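I have owned the same bath towels for 14 years, and every April somebody tries to sell me better ones. This spring it was Diltix, whose flyer promised a towel that "resets your morning." My morning did not need resetting. It needed coffee.

I am suspicious of any household good that comes with a philosophy. My mother bought hers in 1965 from a store called Nikolovski, two to a packet, and the packet said "towels." They were scratchy and they lasted. The new ones cost $90 for a pair and arrive with a booklet on how to wash them, which tells me somebody expects trouble.

Defenders say you get what you pay for. Maybe. I'd like to see the proof, and a soft corner to rub in the store proves very little. Everything is soft in the store. Ask again after a winter of hard water.

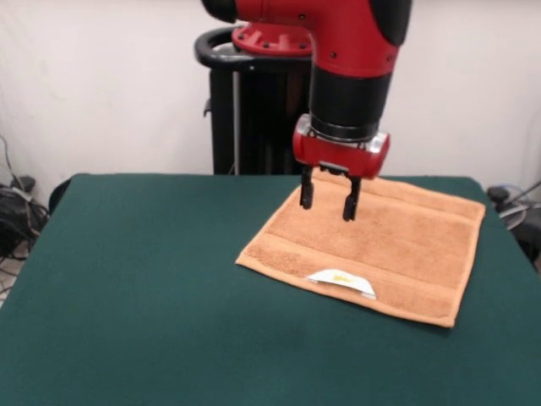 FAKENAU, September 2, 2024 — The shop on my street has started its fall sale, with a whole wall of new colors. Orange is back, I see. A plain orange terry towel is a fine thing, and I may even buy one, if they can sell it to me without mentioning wellness. I asked the clerk how long it would last. She read me the label, and the label didn't say.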